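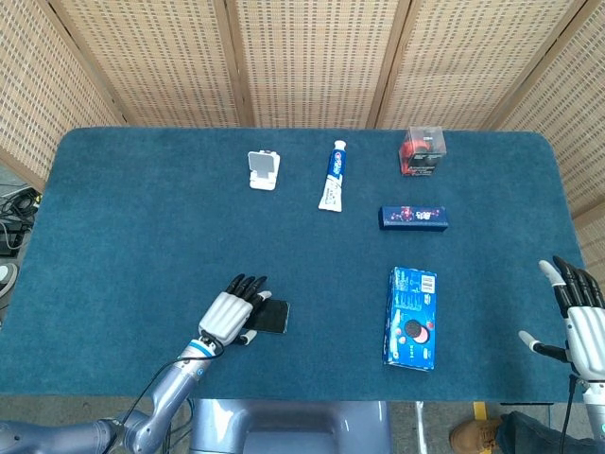
Voden Travel is looking for two seasonal travel advisors for our office in Clorley, to start in December and stay until the end of the summer season. We sell package holidays, cruises and city breaks, mostly to families and to older couples who prefer to speak with a person before they pay. The work is done at a desk, by telephone and by video call. A phone stand like the small white one on the teal mat is enough for the video calls, and you can bring your own if you like it better than ours.

My name is Zulmira Barreto and I manage the Clorley office. I wrote this advertisement myself, so please excuse me if some sentences are a little stiff.

## What you will do

- Answer requests from customers and prepare offers for them, normally on the same day.
- Book flights, hotels, transfers and cruise cabins in our system, which is called Mondal. We teach you Mondal in the first two weeks.
- Check names, passport dates and baggage before the tickets are issued. A wrong letter in a name can cost the customer the whole trip.
- Call customers when an airline changes the time of a flight.
- Help Joaquim Bettencourt with the weekly list of late offers. He chooses the trips and you write the short texts.

In January and February the telephone rings very much. You should know this before you apply. In these two months we do not give vacation, except for serious family reasons. From March it becomes more calm, and then come the questions about seats, visas and airport parking.

## Who we are looking for

Experience in a travel agency is welcome but it is not required. One of our best advisors, Lefteris Stamatopoulos, came to us from a shoe store. More important for us is that you write clearly, that you are patient on the telephone, and that you can compare two prices and see what is included in each of them.

You need good English and one more language. Portuguese, Greek or Spanish would help us most. You should also be able to work two evenings each week, until 8 p.m., and one weekend shift each month.

If you have traveled to only a few places, please do not worry about it. The advisors learn the hotels from our notes, from the visits of the hotel partners, and from one study trip in spring. The last study trip was with Horkari Cruises, four nights, and the advisors came back with many pages of notes on cabins, meal times and the distance from the port to the old town.

## What we offer

- A base salary of 2000 a month before tax, for full time.
- A bonus of 298 for each month in which the office reaches its sales goal. The bonus is the same for every advisor, also for the new ones.
- Paid training from the first day.
- Staff price on our own packages after three months.
- Two days of work from home each week, after the training is finished.

The contract is for the season. Last year we kept one of the seasonal advisors for a permanent position, and this can happen again, but I cannot promise it now.

## How to apply

Please send your resume and one short text. For the text, imagine this request: a couple with a child of six years wants one week at the beach at Easter, they do not want to change planes, and the grandmother may come too, but she decides later. Write the e-mail that you would send them as a first answer. Half a page is enough. You do not need to look for real prices.

Write "Advisor 803" in the subject line, so that your message comes to the right folder. Belmiro Torres reads all applications and answers each one, also when the answer is no. Please allow him ten working days.

The interview is one hour, in the office or by video call, with Belmiro and me. After it you can talk for some minutes with Eyerusalem Teshome, who started as a seasonal advisor, and ask her what you do not want to ask us.

We accept applications until both positions are filled. When this happens, we will take the advertisement off our page.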